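Spent January going through how our district handles the move from preschool to kindergarten. Writing it up in pieces because people keep asking what changed.

Background first. Histwood has 11 licensed preschool programs that feed into the elementary schools. Until last year, each one sent over whatever paperwork it wanted. Some sent a full folder. Some sent a name and a birth date.

Kindergarten teachers told us the folders mostly went unread. They arrived in late August, after class lists were set, and every program used different terms for the same skills. One program's "emerging" was another program's "developing."

So the first change is a single two-page form. Page one is what the child likes, how they settle after drop-off, and what languages are spoken at home. Page two is early reading and number skills, using the same wording the kindergarten report card uses.

Families fill in part of page one themselves. The Cerkmont program tested this a year before everyone else and got more forms back when the family section came first. We copied that order.

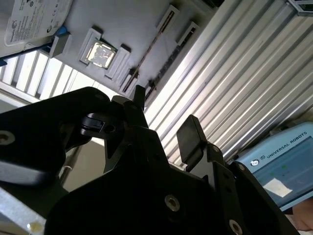

Second change is timing. Forms are due to the elementary office before the end of May. That gives schools time to use them when they build classes. It also means a preschool teacher is still around to answer a phone call. In August, half of them are on leave or have changed jobs.

Third change is visits. Preschool and kindergarten teachers now get 2 paid half days a year to sit in each other's classrooms. The money is for substitutes. Without substitutes the visits were on the calendar and never took place.

I went along on one of the visits. The kindergarten teacher spent most of it watching cleanup time. Her class had been losing a lot of the morning to transitions, and the preschool was using a short song the children already knew. She took the song back with her. Small thing, no cost.

A few questions from replies to my last thread.

Is this a readiness test? No. There's no score on the form and it can't be used to delay entry. That is written at the top of page one, and the enrollment office has the same language in its handbook.

What about children who didn't go to preschool? They get the family section at registration, and the school sets up a 40-minute meeting with a kindergarten teacher before the first day. Home child care providers can fill in page two if the family agrees.

Who pays? The visits come out of the district's professional learning budget. Printing and translation are paid by the early learning office. The form is in four languages now and a fifth is being checked.

What isn't working yet: bus routes. Several families picked a school based on the preschool bus, then found that the kindergarten bus doesn't stop there. Transportation plans its routes on a separate schedule and we haven't lined the two up – I don't have a date for that.

Also still open is special education handoff. Those meetings follow their own legal timeline, and the new form doesn't replace any part of it. If your child has a plan, keep going through your case manager.

Next family session is at the Histwood district office, room 16. Child care is provided, and you can pick up a paper copy of the form there.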